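Ticket 3474 - placemat won't lie flat / place setting
Opened 29 June 2020 by Jennylyn Dela Peña
Product: Turnum woven placemat, cream, wavy pattern
Status: open

Mat keeps turning on the black tabletop. Set it straight, plate in the middle, knife above, other piece below, ten minutes later its on the diagonal again. Edges going a bit rough too. Tried washing, no change. Tried other side, worse.

Pics attached. 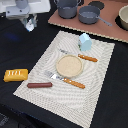
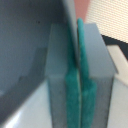
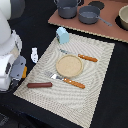
Ariel Sison: Had the same with mine in May, same Turnum mat. Cloth under it slides, mat goes along with it. Put a rubber shelf liner between, cut 4 cm smaller than the mat all round so it dosen't show. Don't use tape, leaves gum on the weave. For the edges, trim loose ends only, never pull.

Update, Jennylyn: liner from Prenville ordered, 10 days delivery. Meantime damp sponge cloth under the plate end, holds ok so far. Still want to know if Turnum swaps mats with rough edges. Leaving open till liner is in.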